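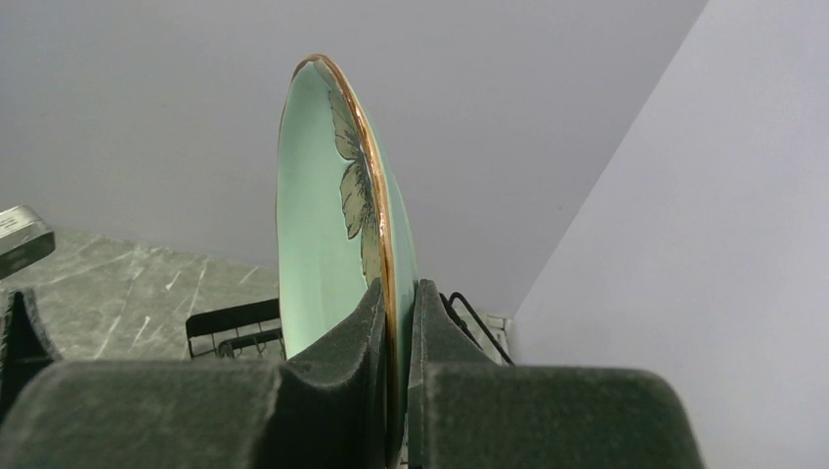
Fig. 3. Plate held upright by its lower edge, fuzzy pads, wrist camera view. Rack behind.

Section 3. Dropped or slipping plates (fault 1605)

Applies to the Lekota gripper on the Cilanix arm, dish handling kit. Read the whole section before you touch the arm. Most of the damage we hear of at Urnwood comes from people clearing the fault first and looking at the pads second.

What the fault means
Fault 1605 = the fingers closed further than the plate thickness allows. Either the plate slid down or out, or it is already gone. The arm stops where it is. It does NOT let go. Grip force stays on until you release it.

CAUTION: A stopped arm can still be holding a plate. Keep hands out from under it. Ceramic edges chip and the chips are sharp.

CAUTION: Do not press Resume with a plate in the fingers. The arm goes back to its last move at full speed.

Clearing the fault
1. Press the red stop button. Wait for the light on the base to go solid.
2. Look at the wrist camera view on the panel. Plate still there? Go to step 3. Plate gone, go to step 6.
3. Put on cut gloves. Hold the plate by its upper edge with one hand, firmly.
4. With the other hand turn the release knob on the wrist, slow. Fingers open a little at a time.
5. Lift the plate straight up and out. Don't twist, twisting tears the flocking.
6. Clear any broken pieces from the counter, the rack and the gap between the fingers. Use a brush.
7. Check both pads (see below).
8. Pull out the stop button, hold Reset until the panel shows READY. Then Home. The fault should be gone from the list.

If 1605 comes straight back with nothing in the fingers, the finger position is off. Run Plellus calibration, menu item 20.

Checking the pads
- Run a finger over the fuzzy surface. Bald or shiny patches: replace both pads, never just one.
- Damp pads slip. Take them off and let them dry overnight, no heat gun.
- Grease or soap film: wipe with warm water, then dry as above.
- Look for grit. It scratches glaze and takes metallic rims right off.

Note: Plates with a metallic rim need the LOW force setting. Low force holds less, so slow the arm down too. People change one and forget the other, then they get this falt again.

Note: Fault 2959 looks alike on the panel but is a camera fault. Different section, don't use these steps for it.

Three 1605 faults in one shift: stop using the arm, leave the power off and call service. Have the pad lot number ready, its printed on the back of the pad.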